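The robot on bench two, and what it's done to our Mondays

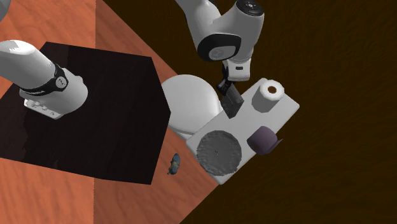 The simulated arm over its tray, from the practice software the packing crew at Puvum have been using.

I've been hearing about the new arm at the Puvum packing shed since February, mostly from my sister-in-law, who works the late shift and has Opinions. So on Monday I drove out at 6 a.m. with a thermos and had a proper nosey around.

First thing to know, the crew didn't start on the real arm. They started on the computer. Everyone who wanted to be trained got time in front of a simulation, where you've got an arm, a white tray and a bunch of odds and ends to shift about. There's an upright white roll, a purply-grey one lying on its side with a flap hanging off it, a flat speckly disc, even a little blue figurine thing on the floor. I had a go and I was terrible! The roll went over three times and then I somehow parked the gripper against the edge of the tray and couldn't work out how to get it back.

Yupin Jitpraphai was much kinder about it than she needed to be. She's been on the packing floor for years and now splits her week between the benches and the arm, teaching it new items when they come into the warehouse. Puvum packs mixed household orders for Calico, so one carton might be paper rolls and a scrubbing pad and the next one is something nobody's ever had to wrap before. Each new item gets tried in the simulation, then on bench two, and only then does it go on the live list. There are 423 items on that list at the moment. The full catalogue is 526, so there's still a fair old pile that only gets packed by hand.

"The soft stuff is the worst," Yupin told me. "Anything with a loose end. I can pick it up without looking, and then I've got to sit there and work out what my hand was doing."

I asked her whether she liked the new job better and she had to think about it. She likes that her shoulders don't ache by Wednesday. She doesn't like being on her own at the screen when everyone else is having a yarn at the benches - the desk is up a flight of stairs and you can't hear the radio from there. She's asked for it to be moved down and the answer so far is maybe.

The money side is a bit murkier. People who do the arm training get a higher rate for those hours, but only those hours, and the roster changes every fortnight. A couple of the packers told me they'd put their hands up for it and haven't had a turn yet. The site manager says there'll be more places once the second arm goes in on the Gunnlaugsson line, and that no permanent jobs are going. The casuals I spoke to in the car park weren't so sure, and a few of them have noticed their Monday shifts getting shorter. That used to be the big catch-up day after the weekend orders. Now the arm chips away at the simple cartons overnight and there's less of a mountain waiting.

Astance, who supply the software, are running another training block for the shed next month. Names go on the sheet beside the lunchroom fridge, and you don't need any computer experience. If I can get the roll to stay upright even once, I reckon you'll be fine.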